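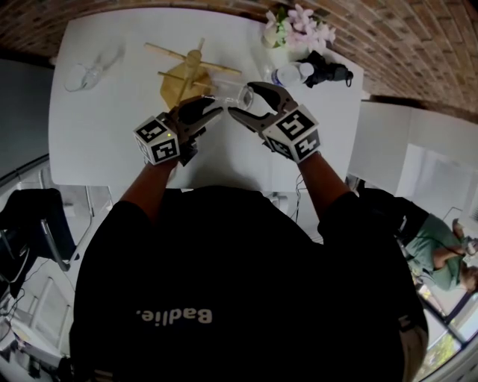
Tostunari loses glass poses
July, posted by Nhyira Kyei

We track the cube markers on the hand-held grippers and replay through Skindo. Marker poses look fine at 60 Hz, but the policy misses clear tumblers lying on their sides. Would a bigger depth model fix it?

Skellness
I doubt it. Markers tell you where the grippers were. They say nothing about the glass, and depth on clear stuff is mostly guesswork. Plot your miss distance by glass orientation before you buy anything. Check the clock offset between the tracker and the video too. Ours was 75 ms off and we blamed perception for weeks.

rackmount2
Just collect more demos. We have 2,165 and it works.

Comments

Onsri: Works on how many glasses it hasn't seen?

rackmount2: Haven't tried that.

Nhyira Kyei: Offset was 2 video frames. Fixed, still misses the sideways ones. Plotting now.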